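The Blue Desk

She'd promised to have it cleared by four. It was ten to.

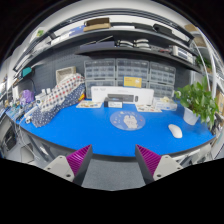

The desk, before.

Keyboard still in its box — no, the box still there, standing up at the back like it paid rent. Sixty quid, from Griluser, and she'd kept every bit of the packaging. Why. In case of what.

Mouse. Fine, mouse could stay. The round mat with the little cartoon figure could stay too, it had come all the way from Arnmont in a coat pocket.

Then the sheets. One with coloured shapes, one with red on it, she didn't read either, she knew if she read them she'd sit down. Drawers. Six sets of drawers against the wall and she could not have told you what was in 3 of them. She pulled one. Shut it agian.

The plant wanted turning. The plant always wanted turning. It had been a twig when her mother carried it over from Lunavbridge, one December, wrapped in a tea towel, and told her not to fuss it. She'd fussed it. Look at it now, leaves all over the place.

Eight minutes.

The yellow card behind the box. She reached for it, stopped. Left it were it was.

A car outside. Not theirs — too quick, gone up the hill.

She wiped the blue with her sleeve, one long go from the plant across to the far side, round the mat, and thought, well, they can have the room. The desk is coming with me.

Then the bell.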